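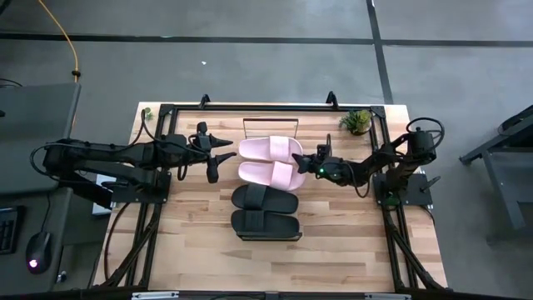
The Lolham Ferry

Jessie Cruickshank had been told the crossing took 3 hours, and she meant to enjoy every minute of it. She had a flask, a cheese roll, her grandfather's binoculars and a seat by the rail that nobody else seemed to want.

"You'll freeze," said Callum Chisholm, who took the tickets.

"I hope so!" said Jessie, and he laughed and gave her a blanket that smelled of diesel and oranges.

Oh, but it was grand. The harbour slid away behind them, all its windows lit, and then came the long grey swell and the gannets — great white darts of birds, folding up and dropping into the sea as if somebody had thrown them. She shouted at the first one. By the sixth she was shouting at strangers.

"Did you see it? Did you see it go in?"

The man two seats along had seen it. His name was Ji-hoon Chae and he was going out to Onholm to tune the church organ, which had been left alone for 4 winters and had, the minister wrote, begun to moo.

"To moo?"

"Only in the low notes," he said, very seriously, and then they both got the giggles and couldn't stop until the boat hit a wave and soaked the pair of them to the knees.

They shared the roll. He had ginger cake, the dark sticky sort, and they ate that too. He hummed her the note he thought it might be, and a gannet went in right beside the hull with a smack like a dropped book.

Then Onholm came up out of the mist, green and much bigger than she had pictured, with a red van waiting on the pier and a dog running up and down next to it.

"Come and hear it moo," said Ji-hoon. "Before I mend it."

Jessie was already folding the blanket.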